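Cleduto hand gripper kit - worth the hire?

Home automation and robotics > Kit and services

skasby_fan
Monday, May 13, 2024
Has anyone hired the Cleduto two-hand kit from Bultbridge? They want 181 pounds a week plus a 100 pound deposit. I need recordings of tidying and sorting jobs at home.

ohmandhalf
Had it for 31 days. Pads grip well on cloth and card. Cables are a nuisance. Bultbridge answered emails the same day.

Galindo_Rd
I'd say don't. The trigger made my finger ache after an hour and the price is silly. You can buy a used pair for under 1,000 if you wait.

ohmandhalf
Used pairs come with no support though. I had one handle swapped in the first week and paid nothing for it.

Galindo_Rd
Fair, but that handle shouldn't have failed.

skasby_fan
What are the pads like? The listing only shows the case. And is the screen any use?

ohmandhalf
Blue, with a raised diamond mesh. Mine picked up fluff from blankets, so I wiped them most evenings. The screen is small but fine for checking that you've got a picture. This is from the bedroom job.
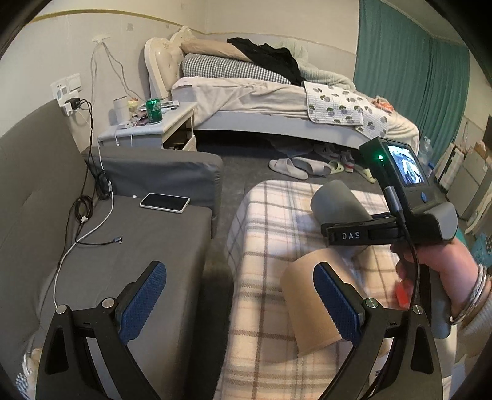 Both grippers out, cardboard tube on the blanket next. Screen and green light on the right-hand one.

tinplate
Bigger screen would be better. I can't read mine without glasses.

Galindo_Rd
Still think it's dear. Ask them for the September rate - it was lower last year.

skasby_fan
Can't wait that long. I'll book one week and see how my hands get on.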